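Search this diary
Go

Fri 3 July
by Stefaniia Pasichnyk

The hay fever has come back, and I have decided to be a grown-up about it this year and write things down, so that next summer I can look back and see whether I was really as miserable as I remember or whether I only like complaining (my sister has her opinion on this and may keep it to herself).

It began in May, the week the birches went, and I thought I had gotten off lightly. Then the grass came up along the canal at Gestthorpe and I woke one morning with eyes like two boiled onions. Mrs. Mfaume upstairs says it is the lindens. I say it is the grass. We have had this conversation on the stairs more times than I can tell you, always very politely, and she always ends by giving me something to eat, so I am in no hurry to settle it.

I walked to Trenberg and back on Wednesday, which was silly of me, with the wind the way it was, but I wanted to see whether they had finished mowing the big meadow by the church. They had done half. The half they hadn't done was full of those tall feathery grasses, very beautiful, all silver when the wind goes over them, and I stood at the gate and admired them and sneezed until a dog barked at me. I had 50 minutes still to walk home and not one clean handkerchief. So that is the first lesson of the summer and I am putting it on paper: pockets, both of them, every time. 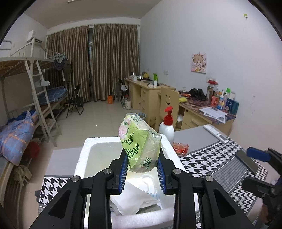
Tissues, the pink-flowered kind.

I used to be loyal to cotton. My grandmother ironed her handkerchiefs into squares and kept them in the drawer with a bar of soap, and for years I did the same and felt I was carrying on something important. But a cotton handkerchief in July is no use to anyone after ten in the morning, and there is the boiling of them afterward, and the ironing, and I would sooner be reading. I kept four of hers for weddings.

The doctor on Hotummont Street was kind this time. She asked whether I slept with the window open and I said of course, who doesn't, and she gave me a look. Windows shut by evening, then, and hair washed before bed so I am not lying down in a day's worth of pollen. I have managed it three nights out of five. The other two were simply too warm – I lay there listening to the swifts, perfectly happy, and paid for it at breakfast.
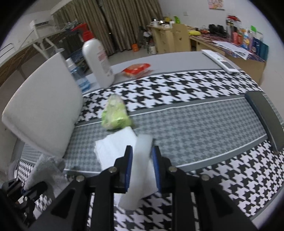

Page 98

Mother telephoned after supper. She has read that honey from your own district cures it, a spoonful each morning, and the man at the market will sell her a 400 gram jar. I told her I would try it gladly, and I will, though I think mostly I just like honey. She never had a day of hay fever in her life and neither did Father, so where I got it from is a family mystery. Uncle, she thinks. Everything goes back to Uncle.

It rained a little while we were talking, big slow drops on the balcony, and the air afterward was so soft and clean that I went and stood out in it in my slippers. Not one sneeze. I stayed until the cups needed washing and then a bit longer.

Tomorrow the eye drops, and I must remember to return the blue bowl upstairs.

Recent entries
The blue bowl and what was in it
Birch week
A wet Sunday at Gestthorpe
Swifts are back
Trying to like chamomile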